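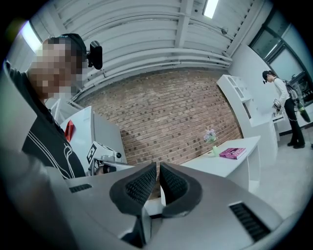

By the white cabinet, Monday.

Hi all,

Replying to Areeba's message, quoted underneath.

> On Monday Areeba Pirzada wrote:
> Can someone confirm what is staying in the Jardine room and what goes to storage? I have 7 crates and the trolley until 4 pm. Also, is the white cabinet going?

The cabinet stays. It's 130 cm wide with the doors off and won't clear the hallway corner, so please leave the flat top free for the labels and tape. Everything on the shelves goes, heaviest items in the bottom crates. Stojan has the storage key, and the unit number is 276.

I'd like the crates labelled on two sides this time. In April we had to unstack the lot to find the grey extension leads.

Yasir, can you bring the second trolley back from Pamavach? The wheels on ours are catching.

Shagufta Niazi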